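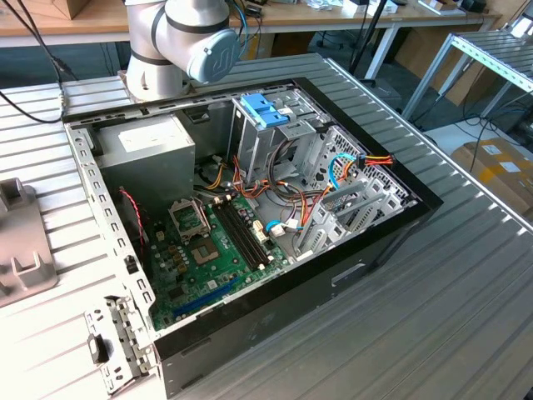 When should the inside of a desktop computer be cleaned?
Twice a year is enough for most offices, in March and again in October. Units kept on the floor, near a loading door or in a print room should be cleaned every 2 months.

Section 4. Cleaning the Interior

This section applies to all tower computers supplied under the Cindon service plan, including those installed at the Cistthorpe office. It replaces the earlier sheet issued with the Sison desktop range. Portable computers and all-in-one units are covered separately in Section 6.

4.1 Before You Begin

1. Save all open work and shut the computer down from the system menu. Do not use sleep mode.
2. Switch off the wall outlet and unplug the power cord.
3. Press and hold the power button for four seconds to release any stored charge.
4. Disconnect the monitor, keyboard, network and audio cables. Label each cable if the computer shares a desk with another unit.
5. Move the computer to a firm, level surface in a room with good air flow.

CAUTION: Do not open the power supply unit for any reason. It contains no parts that can be serviced by the user, and it can hold a dangerous charge after the cord has been removed.

4.2 Opening the Case

1. Remove the screws that hold the side panel and place them in a small dish.
2. Slide the panel toward the rear and lift it away.
3. Lay the case on its side with the open side facing up.
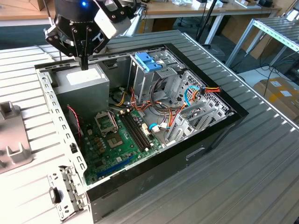 Figure 4-1. Tower case on its side, side panel removed.

4.3 Removing Dust

Use a soft, dry brush and a can of compressed air. The Detetti brush kit is suitable. Household vacuum cleaners must not be used inside the case. Their nozzles build up static electricity.

1. Touch bare metal on the chassis before reaching inside, and repeat this each time you return to the work.
2. Hold each fan still with one finger. Clear the blades with short bursts of air.
3. Brush the ventilation holes from the inside outward.
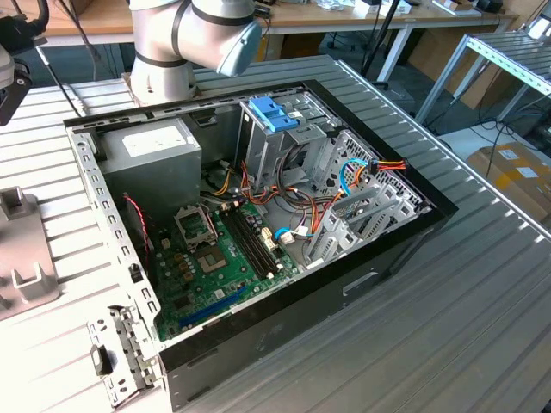

4. Wipe loose dust from the floor of the case with a dry, lint-free cloth. Sprays and damp wipes are not permitted.
5. Check that all connectors are fully seated.

NOTE: Fans rated for 2,000 hours must be replaced at the first cleaning after that limit, even if they run quietly.

4.4 Closing and Testing

1. Refit the side panel and tighten the screws by hand.
2. Stand the case upright and reconnect all cables.
3. Start the computer and let it run for ten minutes. At idle, the fan speed shown on the status page should settle near 700 rpm.
4. Enter the date of cleaning in the equipment log.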